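# Learning a language after forty: a conversation with the owner of the Solska evening school

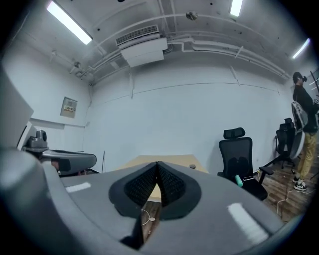
She started the school in two rooms above a bakery in Narley, and she says the first winter was very difficult. "I had a good plan for the lessons and no plan for the heating," she told me. We met in December, at five in the afternoon, one hour before her students arrive.

Solska teaches only adults, and most of them are older than forty. I asked her if it is true that the brain becomes too slow for a new language at this age. She did not like the question. "People repeat this to me every week. What I see is that they are tired. They come after work, they didn't eat, and they think the problem is the memory."

Her lessons last 70 minutes, with a pause for tea in the middle. Homework is short. For the beginners it is two sentences, written by hand, about something from the same day. She collects them and keeps copies, and her collection has now 1,707 pages. She let me read some of them. One student wrote only about his neighbor's dog for the whole autumn, and his grammar became really good.

I asked about the textbook. The school uses the Jumier course, but she leaves out many chapters. "There is a chapter about the airport, and then there is a second chapter about the airport. My students go to the pharmacy. They go to the school of their children. I write these lessons myself."

The hardest part, in her opinion, is speaking. A child makes a mistake and continues. An adult who was respected in his profession for twenty years hears his own mistake and stops. In her first month with a new group she corrects almost nothing — she only repeats the sentence in the right form and goes on. Some students complain about this, because they want the red pen. "Then I give them the red pen, but on paper. Never when they speak."

There are now 196 students, and the waiting list is long. She was offered a bigger place on Hashemi Street and she refused it. The rent was one reason. The other was the bread, which the bakery takes out of the oven just before the evening class.

At ten minutes to six the first student came up the stairs and said good evening, very slowly and correctly, and she asked him how his day was.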